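Chapter 2
Choosing the Face of a Brand

What you will learn in this chapter

How a company decides who will speak for it
The difference between a spokesperson, an endorser and an ambassador
What is usually written in an ambassador contract
Why small companies often choose their own customers

2.1 The problem of Ganano

Ganano was a small maker of hand creams and lip balms. It sold mostly in pharmacies and had never paid for a television spot. When its marketing manager, Tiziana Valentini, received for the first time a real budget for advertising, she had to answer a question that looks easy: whose face should stand next to the product?

Her agency brought two proposals. The first was an actress who was known in the whole country and who had already appeared for a bank, a car and a brand of coffee. The second was a school nurse, Quyên Trương, who wrote a blog on the care of dry skin. The blog had 2,000 regular readers. Most of them were nurses, cooks and hairdressers, people who wash their hands many times in one working day.

Valentini asked the agency to calculate the cost of both. The actress would take almost the complete budget for two days of filming, and after this there would be little money left to buy space in the magazines. The nurse asked for a modest fee, a supply of the cream, and the right to refuse any sentence that she did not agree with.

The last condition caused more discussion inside the company than the fee. The sales director thought that a person who is paid should say what is written for her. Valentini thought that the readers of the blog would notice at once if the nurse began to speak like an advertisement, and then the company would have bought nothing. In the end Ganano signed with Trương for one year. We will come back to this contract in section 2.4, and in Chapter 5 we will look at what happened with the sales.

2.2 Three words which are often mixed

In newspapers the words spokesperson, endorser and ambassador are used as if they had one meaning. For our purpose it is better to keep them separate.

A spokesperson speaks in the name of the company. The public understands that this person is repeating the position of the company, in the same way as a press officer does. A spokesperson can be an employee, an actor or even a drawn figure.

An endorser speaks in his or her own name, but about the product. "I use this cream" is an endorsement. It has value only when the public believes that the speaker had a free choice. In many countries the endorser must also tell the public that money or goods were received, and we explain these rules in Chapter 7.

An ambassador has a longer relation with the brand. The work may include advertising, but also visits to shops, interviews, training of the sales staff and opinions on new products. An endorser can finish the job in one afternoon. An ambassador is normally engaged for a season or longer, and in this time cannot work for a competitor. 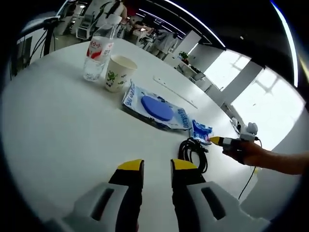
The borders between the three are not always sharp. A singer may begin as an endorser in one campaign and receive the title of ambassador when the campaign is renewed. Some firms give the title to everybody who posts a discount code, and in such a case the word has lost most of its sense. When you read about a new "ambassador" in the trade press, look first at the length of the agreement and at the duties. The title alone tells you little.

2.3 Fit

Researchers and managers speak of the "fit" between a person and a product. By this they mean that the public can see without explanation why the two belong together. A runner and a running shoe have a strong fit. A runner and a washing machine have a weak one, although a clever script can help.

Fit should not be confused with fame. Pivov, a producer of hair dye, once engaged a popular television cook whose head was shaved. The campaign was widely seen, and in interviews after it most people remembered the cook. Very few could name the product. The marketing literature calls this the vampire effect: the famous person takes the attention which was meant for the brand.

There is also the question of who is missing. For many years the cosmetics firms chose faces from a narrow group with respect to age, skin color and dress, and large parts of their own customers did not find themselves in the advertising. Mi-kyung Woo was in charge of campaigns at Teveo when the firm decided to look for its ambassadors among older women. She reports that the first drafts were rejected in-house with the argument that "the customer wants to dream." Her answer was to invite up to 20 customers over the age of sixty and let them comment on the drafts in front of the managers. The drafts with older models were approved in February and printed in spring.

A choice of this kind brings a duty with it. If a brand shows a new group of people in its advertising but has no suitable products for them on the shelf, the criticism will be strong, and it will be deserved. Teveo had to delay one poster until the matching foundation shades were ready.

2.4 What the contract says

We now return to Ganano. The contract with Quyên Trương was dated 27th March and had 16 clauses, of which the following are typical for the industry.

Term. The agreement ran for one year and could be renewed if both sides confirmed it in writing.

Exclusivity. Trương could not advertise other hand or lip products. Shampoo and sun cream were allowed, and she insisted that they be named.

Approval. Both sides had to accept each text before publication.

Conduct. Each side could end the contract if the other did serious damage to its reputation. Older contracts give this right to the company only.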